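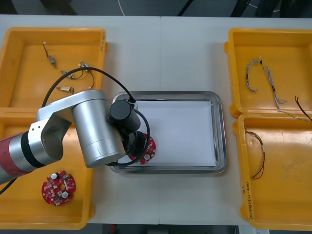

Yellow bins, steel tray, and one of the round red boards.

Welcome to the February page! I promised Joanne Hulme I'd write something about how I sort, and it has only taken me 2 reminders and a nudge from her sister (sorry, Joanne). It's a small gallery this month, but I love these colors together, so I'm happy.

For anyone new, we take in odds and ends from old equipment and sort them into bins by kind. I'm a big believer in yellow bins. Small parts with dark leads disappear completely in a black tub, and I spent most of one winter squinting into one before Barry Ellwood talked me into the switch. Best ten minutes of advice I've had in this hobby!

The red boards are my favorites. They're round, with a hole in the middle, and they have these silver capacitors standing up on them like little water towers. Reece Cropper wants one for a clock face and I think he should go for it. I've told him the hole is just asking for a set of hands.
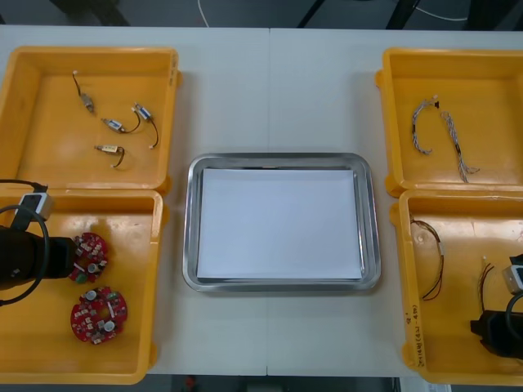 Now, on to paper. I'm a fan of putting a plain white sheet in the bottom of a steel tray. Shiny metal throws the light right back at you, and with paper down you can read the tiny print on a label without tilting your head all over the place. Jamie Staniforth uses the backs of old Sedgwick catalogs, but I find the printing distracting, so it's blank sheets for me.

The little parts with wires are a slower job. I keep those away from the boards so the leads don't snag on anything (ask me how I know), and I like them spread out a bit, with some space to get hold of each one.

Tatu Mwakalinga asked what bins to buy. Anything shallow with a rounded rim will do, and a few scuffs on the edge don't matter a bit. More pictures in the spring, once I've made a dent in the Flosia box!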